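Jamov Two-Arm Bench Cell
Setup and Care

We love this cell, and most of what makes it so good to live with is how easy it is to look after! Two arms, one bench, and a wrist you can service with hand tools you already own. 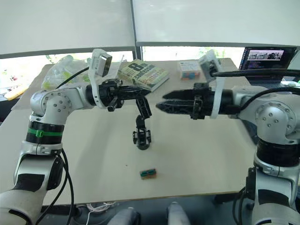
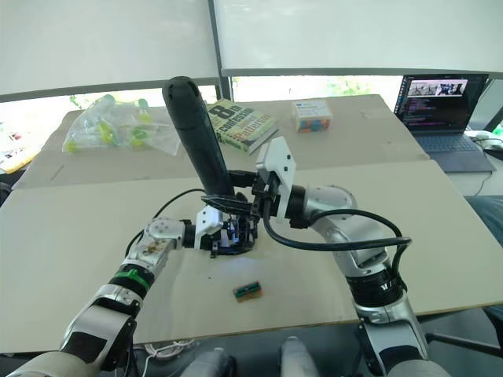
Both arms working close together over the bench.

Setting up
Bolt down the left arm first, then the right, and jog them slowly until the grippers face each other over the middle of the table. Save that pose as Home. Our shop cell in Ganton sits at 1,245 on the left lift scale and 1,233 on the right, and it has been happy there since October (yours will have its own numbers, so write them down).

Cables
Leave a generous loop at each wrist. Turn the last joint through its whole travel by hand, power off, and watch the loop the entire way. If it pulls tight anywhere, let out more slack and try again.

Grippers
Wipe the fingers with a dry cloth every morning. Check the finger screws every 2 weeks and swap the finger pads in pairs. The Skilten pad kit has 3 pairs in it and fits either arm, so one kit goes a long way!

Parts and repairs
Pads, cable clips and wrist brackets ship from Ocampo. For joint repairs, ask for Rigoberto Galindo at the service desk and have your Home numbers handy.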